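ok so people keep asking how it's going at Premard since the automation came in, thread I guess

first thing, my job title changed in April and my chair didn't. I used to pack sample kits all day. Now I spend half the shift with a gripper in my hand, doing the moves the arms are supposed to pick up later. Open, reach, close, lift, put it down, again!

you would not believe how tired one thumb can get. Sekar Gunawan wears a wrist brace now and he's the youngest on our line

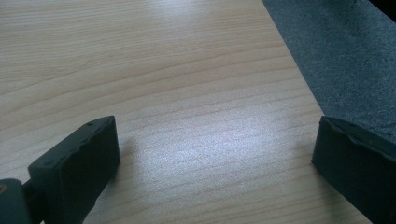
the target is 608 good runs a week per table, and a run where you fumble gets tossed. I fumble a lot before coffee

what I miss is talking. Packing you could do with your mouth going the whole time (Hjalti Ravn told me the entire plot of a submarine show over 4 shifts). With the gripper you have to look at what you're doing, so it's pretty quiet in there now

pay went up a little, more than 22 of us got moved over, and the Skastex people say packing jobs are safe through next year. I asked what happens after that and got a "great question" lol

anyway back on at 6 tomorrow, will answer replies on break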